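Boxing Day, and the ladle finally has somewhere to live

December 26, 2020

I had meant to write before Christmas, but you know how that goes. The house is quiet now, there is half a trifle left and I have a cup of tea beside me, so let me tell you about my utensils.

For years everything with a handle went into the top drawer by the cooker. Whisks, tongs, the potato masher (always the potato masher!), all of it in one great tangle, and every few days the drawer would jam and I'd be there with a butter knife trying to persuade it open. My friend Tsion Mamo watched me do this back in March and said, very kindly, that I might think about hanging things up. It has taken me until now to listen.

I did look at wall rails first. There was a lovely one in the Walska shop, but our kitchen wall is old plaster and I have seen what comes out of it when you so much as show it a drill. So a stand it had to be, the sort that sits on the worktop with hooks at the top, and I have become quite fond of the whole idea. You can move it next to the hob when you're making soup and push it back again when you want to roll out pastry.

My advice, if you're thinking of one, is to look at the base before anything else. A ladle is a heavier thing than you'd suppose, and a narrow foot will wobble every time you reach for it. I like a good wide dish of a base and a tall middle, so the long pieces can hang without their ends touching the worktop.
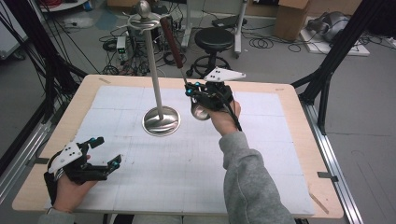

The other thing is to be strict about what earns a place. I've kept mine to what I use most days, which means the ladle, the slotted spoon, the fish slice and the spaghetti server, and I do love a wooden handle on a ladle, it is so much nicer to hold over a hot pan. The rest went back in the drawer, which now opens!

Polished metal does show every fingerprint, I'm afraid. I give it a wipe with a soft cloth when I do the taps, and a drop of vinegar if it has been near the frying.

Next on my list is the cupboard with the baking tins, and I'm not looking forward to it one bit.

Selamawit Tekleab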